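Gridstead completes acoustic refit method for open-plan halls

Reading time: 3 minutes

Gridstead, the building services contractor, has published the working method it uses to reduce echo in large open-plan halls with upper galleries. The method was developed with the acoustic panel maker Brudico and is now offered to owners of commercial and public buildings as a fixed-scope package.

Halls with hard floors, painted ceilings and a mezzanine tend to hold sound for longer than their users would like. Speech at one end carries to the other, and the underside of the upper level reflects it back down. Owners often respond by fitting panels wherever there is free wall. Gridstead's position is that the order of work matters more than the area covered, and that a survey should come before any panel is ordered.

The package is in three stages. In the first, a surveyor takes readings at floor level and on the gallery, once with the ventilation running and once with it switched off. In the second, the readings are used to draw up a panel layout, with ceiling positions settled first and wall positions added only where the target has not been met. In the third, the panels are fitted and the readings are repeated at the same points.

Fitting is planned for a period of 14 days in a hall of standard height. Work on the ceiling is done from mobile platforms, so the ground floor can be handed back in sections. Brudico supplies the panels in two thicknesses, and a single hall may use both. The thicker type is kept for the underside of the gallery, where low-frequency sound is most persistent.

The method was first applied in full at the Calvo building, where 180 panels were installed. The layout was changed once during the work, after a duct run was found to be lower than shown on the drawings. The affected row was moved towards the stair and the readings for that bay were taken again before the platforms were removed.

"The most common fault we find is treatment placed at the wrong height," said Milagros Toledo, technical manager at Gridstead. "A panel behind a row of cupboards does very little. We ask owners for a furniture plan at the start, and we ask them to tell us if it changes."

Panel positions, fixing types and test results are recorded in Widix, the site records system used on all Gridstead contracts. Owners receive a copy at handover – including the readings taken before work began – and may pass it to other contractors without charge. Records are kept in a form that allows a single panel to be traced and replaced.

Survey bookings open in May. Owners should have floor plans, ceiling heights and details of any sprinkler heads ready at the time of booking. Halls with listed ceilings are outside the package and are priced separately.
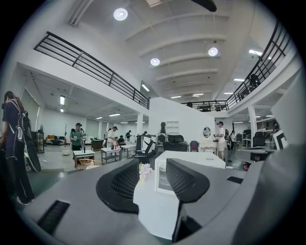
Surveys of occupied buildings can be carried out before opening hours, provided that the ventilation plant can be controlled on site. A written layout follows each survey, and owners are under no duty to proceed to the fitting stage.

Related items
Brudico panels: cleaning and repainting guidance
Using Widix records at handover
Ventilation noise in rooms with upper galleries

Contact the Gridstead press office | © Gridstead | Back to top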